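Beltville Residents Board > Home & Garden > Internal doors sticking, plane them or leave?

clangate_kez
30 Mar 2019
Moved into a terrace on Clangate last July, all fine. Since new year three of the upstairs doors stick at the top corner. Bathroom one is the worst, have to shoulder it. Do I plane them now or wait for summer? Don't own a plane btw.

Iddrisu Darko
Wait. Wood swells in the damp and goes back. Plane it in March and you'll have a draughty gap by August.

lusine
Disagree. Waited 2 years on mine, never went back. Took 2mm off the top edge, painted it, sorted.

Iddrisu Darko
Did you check the hinges first? Nine times out of ten its a loose top hinge and the door has dropped. Wouldn't touch the edge till thats ruled out.

lusine
Hinges were fine thanks. Some of us do look.

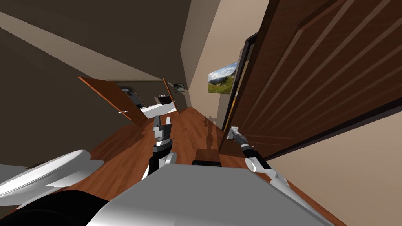 clangate_kez
How do I tell if it's the hinge or the wood?

Kagiso Zwane
Open it halfway and lift by the handle. If it moves up and down, hinge. If it's solid, the wood has swelled or the frame has shifted.

clangate_kez
OK just done all three. Two wobble, bathroom is solid as anything.

Kagiso Zwane
Then tighten the two. If the screws just spin, matchsticks and wood glue in the holes, leave overnight, screw back in. Longer screws work too but mind you dont split the frame.

Le Roux
Matchsticks are a bodge. Drill out and glue in a bit of dowel, 12 mins a hinge. Did 8 doors in my mums house that way, still good.

Iddrisu Darko
Matchsticks have held my kitchen door since we moved in. Each to there own.

lusine
And the bathroom one? Still say take a bit off. It's a bathroom, it's always going to be damp.

Iddrisu Darko
Is the top edge painted? Hardly anyone paints it. Bare wood drinks up the steam. Let it dry out, window open, then seal it.

clangate_kez
Stood on a chair. Bare wood. Will try drying it out, then paint. If it still sticks by July I'll borrow a plane off someone.

Le Roux
You can have mine, blade wants sharpening. pm me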